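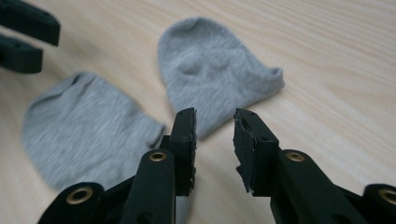 January 2021

Pool again, finally. Lanes booked in half hour slots now so no dawdling. Got to Vullell late, bus crawled the whole way, changed in about a minute flat and still lost the first bit of my slot.

Warm up 400 easy. Shoulders like rope. Then 200s, pull buoy on the odd ones, nothing on the even ones. Third one fell apart completely, breathing every stroke by the end, legs sinking. Last one better?? No idea why. Forgot to start the watch on it, of course.

Turn still bad off the left foot. Keep coming up too early. Must do the thing from the Bermúdez sheet, push off and hold, count four, THEN kick. I read it every time and forget it the second I hit the wall.

Goggles leaking agian. The Hokau pair, right eye. Going back to the old ones.

Total for the month 2787 so far, which is nothing, but last month was a big fat zero. The Skiltameo relay is in April if it goes ahead. They want up to four lengths each. Could do that today, ugly but could do it.

Starving after. Two bowls of soup and the end of the bread. Arms too tired to wash my hair properly. Early nihgt.

Recent entries
Cold water, short swim
Kick board misery
Why I quit the morning slot
New cap, same head

Search this diary
Enter keyword Go

Contact | Copyright | Back to top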